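Using a mandoline slicer for carrots

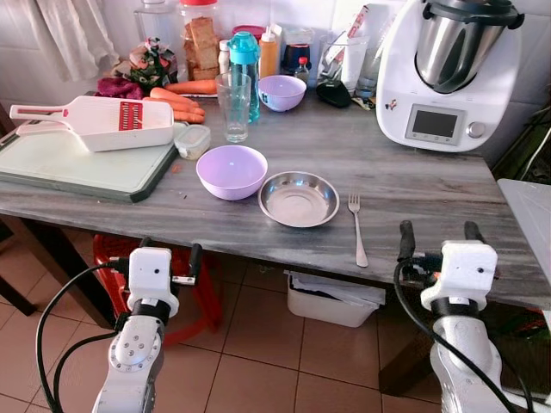

Mandoline on its board, with the carrots behind and a bowl at the front.

A julienne blade makes quick work of carrots for slaw, stir-fries and packed lunches, but the setting up matters as much as the slicing. Clear a space first. Push jars, bottles and anything else you don't need to the back of the table and keep the front edge for the board, a bowl and a plate.

Stand the slicer on a chopping board. If the board slides about, put a damp cloth under it. Fit the julienne insert before you peel anything and check that it sits flat - a blade that rocks will tear the carrot.

Wash and peel the carrots, then trim both ends. Cut long ones in half. For four people you want 400 g for a slaw, or 200 g if there is cabbage going in as well.

Push each piece down the slicer in one steady stroke. Use the hand guard, and stop when the piece gets short. Stubs can go in a soup or be chopped with a knife. Empty the tray into the bowl often, as a full tray clogs the blade.

Shredded carrot keeps for 4 days in the fridge in a lidded container with a sheet of kitchen paper on top. Change the paper if it gets soaked. Dress only what you are going to eat that day.

Rinse the blade straight away under the tap and brush it from behind, away from the edge. Carrot will stain white plastic. A little cooking oil on kitchen paper takes most of it off - wipe, then wash as usual.

Related tips
Keeping sliced bread in a jar
Getting stains out of chopping boards
How to store leafy greens
Cleaning the lid of a water bottle
Carrot soup from leftovers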